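Skukovura has been renting out its Turkness kit since January. The kit is a pair of hand-held grippers that a person carries around a home and uses to pick things up, with a camera on each gripper recording the view. The customer gets back the recordings, sorted and checked, and uses them to train robot arms. The buyers so far are mostly small robotics groups that don't have the people to do their own collecting.

We spoke with the company's head of field work at the Prenport office on Tue 26 July. She asked that her name be left out, as she deals with households directly and prefers to keep the two sides of the job apart. She has been there since the first prototype, which she describes as "two salad tongs and a lot of tape."

The service has two parts. A customer can rent the kit alone and do the recording with its own staff, or can order a set of tasks and have Skukovura send people out. She said most customers begin with the first and move to the second within a couple of months.

"They like the idea of doing it themselves. Then they find out that somebody has to go to the homes, and talk to the people who live there, and carry the chargers. The grippers are the easy part. You can learn to work one in ten minutes."

Trash is the most requested subject at the moment. She put that down to one customer, Nikolaidis, which ordered a large set of wastebasket tasks in the spring, after which others began asking for the same thing. The tasks are simple to write down. Pick up an item and put it in the basket. Take an item out of the basket. Move a tied bag from one place to another.

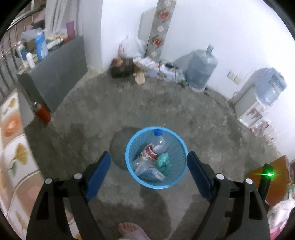 "People think a task like that has one right way to do it," she said. "We had a long argument with a customer over whether you are allowed to let go above the rim and let the thing drop. Of course you are. Everyone does it at home. But their robot was going to be working over a carpet, and they wanted every item lowered in. So now there's a line for that on the order form. Drop or place."

The order form runs to 4 pages, and she went through it with us. It asks about the size of the objects, how much of the room should be left as it is, whether both hands are needed, and what counts as a finished attempt. The last question is the one customers most often leave blank. When they do, her team calls them before anyone goes out.

We asked how much tidying is done before recording starts. She said very little, and only for safety. Cables across a walking path get moved to one side if the household agrees. Everything else stays.

"A customer sent us photos of their lab once and asked for homes that looked like that. I don't have any homes that look like that. I have homes with bottles on the cabinet and boxes along the wall. If your robot only knows the lab, I can save you the rental fee."

By her count the company has shipped 134 kits since it started and had 133 returned in working order. The other one went down a flight of stairs in its case. The case was fine and one of the grippers was not, and the foam inside has been changed to a stiffer kind. Customers with an older case can ask for the new foam at no charge, though she said hardly any have bothered.

The part that wears out is the finger pads. A spare set comes in the lid, and swapping them takes a small screwdriver, also in the lid. She would like a version that clips on. The engineers have told her that a clip adds play at the fingertip, and that is where things stand.

Thin plastic is the hardest material on the list, and the one she talked about longest. A box or a bottle keeps its shape when you close on it. A bag gives way, and a new operator tends to squeeze harder and harder while looking at the fingers when the thing to watch is the bag.

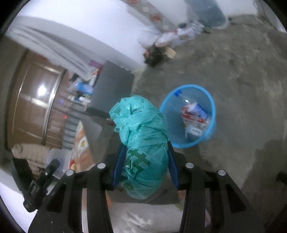
"I tell people to go for the knot, or as much of the gathered part as they can get," she said. "If you go for the side you may pick up one layer and leave the rest behind. Then the recording shows a person struggling with a bag, and the customer writes to ask if the gripper is broken. We keep some of those. Some customers want the struggling. You have to ask for it, though, and it goes in a separate folder."

Cups come second. The kit can close hard enough to crush a disposable one, and there is no stop to prevent it. Skukovura tried a limiter in an early version and took it out again when operators complained that heavier items slipped. What they do now is training. A new operator spends the first morning on cups only, picking them up and setting them down, right way up and upside down, until none of them come out dented.

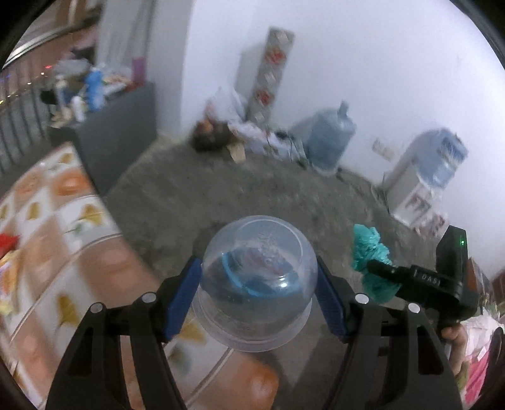

A clear plastic cup held upside down in one gripper, with a crumpled bag in a second.

Asked about tasks that use two grippers, she was more cautious. They cost more, take longer to check, and many of the first recordings the company made of them had to be thrown out. The trouble was timing. When one hand passes an item to the other, both recordings have to line up closely or the handover is useless for training. The current kit handles this with a sync step at the start of each session. It takes under a minute and she said it is the step people skip most.

"If you skip it, we will find out, and we will send you home to do it again. That is in the contract now."

She was open about what the service does badly. Nothing hot and nothing with running water is accepted. Dark rooms are a problem, and the cameras have a very wide view, so household members sometimes end up in a recording when they had meant to stay out of it. Each recording is checked for faces before it is delivered. Customers pay for that check whether they want it or not, and some have complained about the price.

The checking is also the reason for the delivery time. The website says ten working days. She said that is what it takes when nothing goes wrong, and that a customer with a fixed deadline should plan on fifteen. A rush option was offered for a while in the spring and was withdrawn after two orders.

On price in general she would only say that the kit alone is charged by the week, that the full service is charged by the accepted recording, and that an attempt which fails the customer's own definition of finished is not billed. She pointed out again that this depends on the customer having written one.

A lighter gripper is in testing. The present one is fine for an hour, she said, and after that people start resting their elbow on whatever is near, and you can see it in the recordings because the view stops moving the way an arm moves. The new one drops some of the metal in the handle. She has had it in Prenport for a few weeks and her own team has been taking turns with it. It will go to existing customers first, as a swap, at the same weekly rate. She did not want to give a month.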